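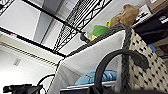 Povberg puts lined baskets into its shared storage room

Povberg has finished refitting the shared storage room on the ground floor of its Ullar building. The work replaces closed cartons with open, lined baskets and moves part of the stock onto black wire shelving. The room reopened to tenants on Monday at 8 a.m.

The baskets have a patterned outer side, a smooth white lining and a dark gray braided rim. Curved handles are fixed to the outside. Povberg chose open tops so that contents can be checked from the aisle without lifting anything down.

Zinash Dinsa, who planned the layout, said the cartons had been failing at the bottom seams since last March. "We were retaping the same boxes every few weeks," she said. "A basket with a handle can be pulled forward with one hand and pushed back again."

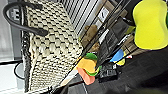 Coarse cream weave and dark handle on one of the storage baskets.

The baskets were supplied by Ağca in a single order. Povberg's budget for the refit was 2000 dollars, of which 832 went to baskets and 500 to shelving. The remainder covered labor and the removal of the old cartons.

Stock is sorted by use. Towels and other cloth goods go in the lined baskets on the shelves. Toys go at floor level, where children can reach them. Small household devices are kept out of the baskets, as cords tend to catch in the weave.

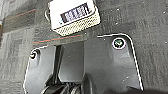
Devices are to be logged in Disto, the building's inventory list, before they are put away. Each entry gives the item, the shelf and the apartment number. Items with no entry will be held for 21 days and then offered to other tenants.

The floor covering was left as it was. Dinsa said replacing the carpet had been priced and dropped — the quote was higher than the whole shelving bill.

Tenants are asked not to stack anything on top of an open basket and not to hang bags from the shelf edges. Heavy goods should stay on the bottom level.
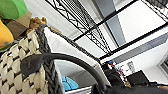 Access and hours

The room is open from 8 a.m. to 7 p.m. on weekdays. Keys are issued at the front desk against a signature and must be returned the same day. Requests for a labeled basket can be left at the desk or entered in Disto under "storage."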